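칼은 꽂아 두고, 사탕은 봉지째 둔다
릴레몽 작업실 정리 담당자 인터뷰

릴레몽(Lillemmont)의 정리 담당자는 출근하면 작업대부터 본다. 책상보다 먼저다. 전날 저녁에 누가 무엇을 두고 갔는지 확인하고, 제자리가 있는 물건은 제자리로 보낸다. 제자리가 없는 물건은 그대로 두고 메모를 남긴다. 이 일을 맡은 지 4년이 됐다고 한다. 이름은 싣지 않기로 하고 11월 오전에 작업실 옆 탕비실에서 이야기를 들었다.

처음부터 정리를 하려고 들어온 것은 아니었다. “원래는 주방용품 발주를 했습니다. 접시, 칼, 통 같은 것을 주문하고 수량을 맞추는 일이었어요. 물건이 들어오면 누군가는 풀어서 넣어야 하는데 그게 제 일이 됐습니다.”

그가 가장 오래 이야기한 것은 칼꽂이였다. 예전에는 칼을 서랍에 눕혀 보관했다. 서랍을 열 때마다 칼이 밀려서 날이 서로 닿았고, 손을 넣기도 불편했다. 지금은 칼꽂이에 세워 두고 쓴다.

“칼꽂이는 뒤쪽에 둡니다. 앞에 두면 팔꿈치에 걸려요. 다들 손이 잘 닿는 데 두고 싶어 하는데, 칼은 조금 뻗어야 닿는 데가 낫습니다.”

빈 슬롯이 있으면 채우고 싶어지지 않느냐고 물었다. 그는 그럴 필요가 없다고 했다. “세트로 사면 안 쓰는 칼이 꼭 있습니다. 쓰는 것만 꽂아 두면 됩니다. 빈자리는 먼지만 털면 되고요. 뒤집어서 두드리면 빵가루가 나옵니다.”

슬롯 청소는 3주에 한 번 한다. 가는 솔로 안을 훑고 뒤집어서 하룻밤 말린다. 젖은 칼을 꽂는 사람이 있어서 한때는 안내문을 붙였는데, 안내문이 젖어서 떨어진 뒤로는 다시 붙이지 않았다. 대신 개수대 옆에 마른행주를 하나 더 걸었다. 그 뒤로는 안쪽에서 냄새가 나지 않는다고 했다.

접시 이야기는 짧았다. 작업실에서는 네모난 접시를 주로 쓴다. 둥근 접시보다 선반에서 자리를 덜 먹고, 여러 장 겹쳐 놓아도 모서리만 맞추면 된다. 색은 연한 것을 고른다. 얼룩이 보여야 닦는다는 이유에서다.
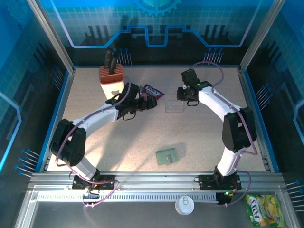 간식은 규칙을 정하기까지 시간이 걸렸다. 한동안은 사탕을 뜯어 큰 유리병에 부었다. 보기에는 좋았지만 두 가지 문제가 생겼다. 무슨 맛인지 알 수 없다는 것과 언제 산 것인지 알 수 없다는 것이었다. 여름에는 병 안에서 사탕끼리 붙었다.

“지금은 봉지째 둡니다. 봉지에 다 쓰여 있으니까요. 뜯은 봉지는 윗부분을 두 번 접어서 집게로 집습니다. 맛이 다른 봉지를 섞지 않는 것 정도가 규칙이에요. 병에 붓는 건 손님이 올 때만 합니다.”

작은 투명 용기는 종류를 가리지 않고 모아 둔다. 실데일(Sildale)에서 공용 창고를 정리할 때 처음 써 봤는데, 안이 보이니 라벨을 안 붙여도 됐다고 한다. 그 전에 쓰던 에스탕스(Estance) 수납함은 튼튼했지만 속이 보이지 않았다. 사람들이 뚜껑을 하나씩 열어 보고는 제대로 닫지 않고 갔다. 결국 그 수납함은 공구실로 보냈다.

“투명한 것도 단점은 있습니다. 비어 있으면 잘 안 보여요. 작업대에 두고 그 위에 다른 걸 올려놓는 사람도 있고요. 그래서 저녁에 한 번 손으로 쓸어 봅니다. 눈으로만 보면 놓칩니다.”

병뚜껑은 그가 따로 꼽은 골칫거리다. 병은 버리면서 뚜껑은 아무 데나 내려놓는 일이 많다. 뚜껑만 모으는 통을 만들었더니 이번에는 병을 찾으러 다니게 됐다. 짝이 없는 뚜껑은 월말까지 두었다가 버린다. 지난달에 세어 보니 40개였다.

“40개 중에 주인이 나타난 건 2개였습니다. 그래도 바로 버리지는 않아요. 버린 다음 날 꼭 찾으러 오는 사람이 있습니다.”

창고 선반을 짤 때는 유(Yu)라는 작은 가구 공방에 맡겼다. 기성품은 칸 높이가 맞지 않아 접시를 세워 넣을 수 없었다. 공방에서는 물건을 먼저 다 꺼내서 재 보라고 했고, 그는 이틀 동안 바닥에 물건을 늘어놓고 쟀다. 선반은 3단으로 들어왔다. 맨 아래 칸은 허리를 굽혀야 해서 예비품만 넣는다.

집도 이렇게 정리하느냐는 질문에는 아니라고 했다. 집 칼은 아직 서랍에 있고, 사탕은 사 두면 그날 없어져서 둘 곳을 정할 필요가 없다고 했다.

정리를 맡게 된 사람에게 해 줄 말이 있느냐고 물었다. 그는 잠시 생각하다가 수납용품을 먼저 사지 말라고 했다. “한 달은 그냥 보세요. 물건이 자꾸 놓이는 데가 있습니다. 거기에 자리를 만들면 됩니다. 저는 반대로 해서 상자를 많이 버렸습니다.”

요즘은 행주를 걸 자리를 새로 찾는 중이다. 지금 자리는 문을 열 때마다 손잡이에 닿는다. 벽에 고리를 달지, 개수대 밑에 봉을 끼울지 아직 정하지 못했다고 했다.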